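分类：宿舍与公寓 > 洗衣间 > 报修与故障记录

工单 1567：洗衣机脱水后衣服上有灰色细毛，门圈里有味道

状态：处理中
报修人：Princess Manalastas
处理人：Elin Prosser
地点：Pernorside 公寓，洗衣间
登记日期：2024年2月9日

问题描述

您好，我是住在 Pernorside 的 Princess。中文不是我的母语，如果有写得不清楚的地方，请您告诉我，我再写一次。

从一月开始，我用洗衣间的滚筒洗衣机洗深色衣服，洗完以后衣服上面有很多灰色的细毛。浅色衣服也许也有，但是看不出来。另外，打开门的时候，可以闻到一种潮湿的味道，好像毛巾放了很久没有晾。机器没有显示错误代码，进水和排水都正常，声音也和以前一样。

我平时的做法是：先把衣服放在白色的塑料盆里，选好颜色，再放进机器。洗衣液用的量是瓶子上写的量，没有多放。

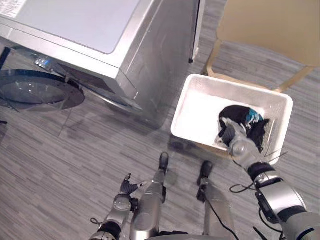
已经试过的方法

1. 空机运行一次高温程序，没有放衣服，也没有放洗衣液。味道变小了，但是两次洗衣以后又回来了。

2. 用湿布擦门圈的橡胶。橡胶下面的折叠处有一些灰色的东西，很像棉絮，擦了三次布才干净。

3. 减少衣服的数量。以前我装得比较满，现在只装一半。细毛少了一点，但是没有完全消失。

4. 把深色衣服翻过来洗。外面看起来好一些，里面还是有毛。

还没有试过的：清洗下面的过滤器。我不知道住户可不可以自己打开，所以先问您。

回复一（Elin Prosser）

Princess，您好。谢谢您写得这么详细。先回答您的问题：过滤器请不要自己打开，里面会有剩下的水，流到地上比较麻烦。我会安排 Rogelio Sison 过去处理。

请您再确认两件事：第一，同一次洗的衣服里面有没有毛巾或者绒布；第二，洗完以后，机器的门是关着还是开着。

补充（Princess Manalastas）

您好，我回答一下。

第一，有毛巾。我以前常常把一条灰色的旧毛巾和黑色衣服一起洗，我没有想到这个会有影响。第二，洗完以后我都把门关好，我以为这样比较整齐。楼上的 Felicidad Catacutan 告诉我，她家里的机器洗完都是开着门的。

我也做了一个小的对比。第一次洗了毛巾和黑色衣服，第二次只洗了黑色的和蓝绿色的衣服，没有毛巾。第二次的毛明显少。不过味道还在，所以我想味道和毛可能是两个不同的问题。

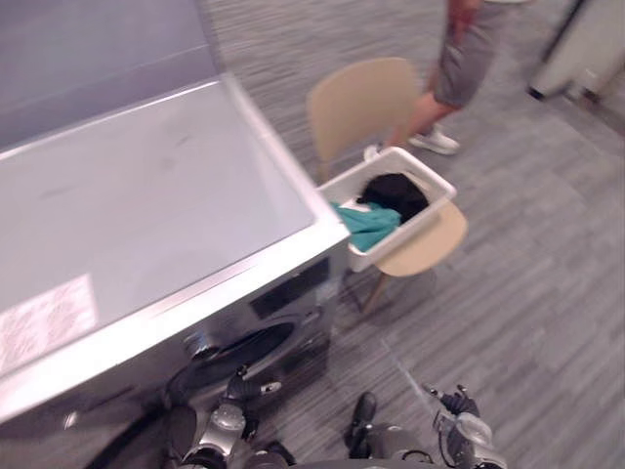

过滤器的事情我明白了，我会等 Rogelio 先生来，不会自己打开。他来的时候需要我把衣服拿走吗？我现在习惯把浅的白色洗衣筐放在机器旁边的椅子上，黑色的和蓝绿色的都在一个筐里，拿衣服的时候不用弯腰很低。如果椅子会影响他工作，我可以先搬到走廊。还有一点，机器顶上有几处淡淡的深色痕迹，我用湿布擦过，没有变化。这个不影响使用，只是请您记录一下，我不想以后有人以为是我弄的。

回复二（Elin Prosser）

痕迹已经记录，谢谢。椅子请搬开，Rogelio 需要在机器前面蹲下来，旁边要有一点地方。衣服也请先拿走。

关于毛：主要的来源应该是毛巾，请以后分开洗。关于味道：门圈和过滤器里有棉絮，再加上门一直关着，湿气出不去。洗完以后请把门留一条缝，洗衣液的抽屉也拉开一点。

处理记录（Rogelio Sison）

过滤器已经打开清洗。里面有比较多的棉絮、一个发夹和一枚纽扣。门圈的折叠处又擦了一次，橡胶没有破，不需要换。空机运行一次高温程序，没有漏水。纽扣放在 Wistside 办公室，谁的请来拿。

请住户再用两个星期，观察味道有没有回来。

补充（Princess Manalastas）

谢谢 Rogelio 先生。纽扣可能是我的大衣上的，黑色、比较小的那种，我下次去办公室看一下。今天洗了一次深色衣服，没有放毛巾，衣服上只有很少的毛，用手可以拿掉。味道我过几天再写。请先不要关闭这个工单。

最后更新：Elin Prosser，处理记录已添加

联系我们 | © Pernorside 住户服务 | 返回顶部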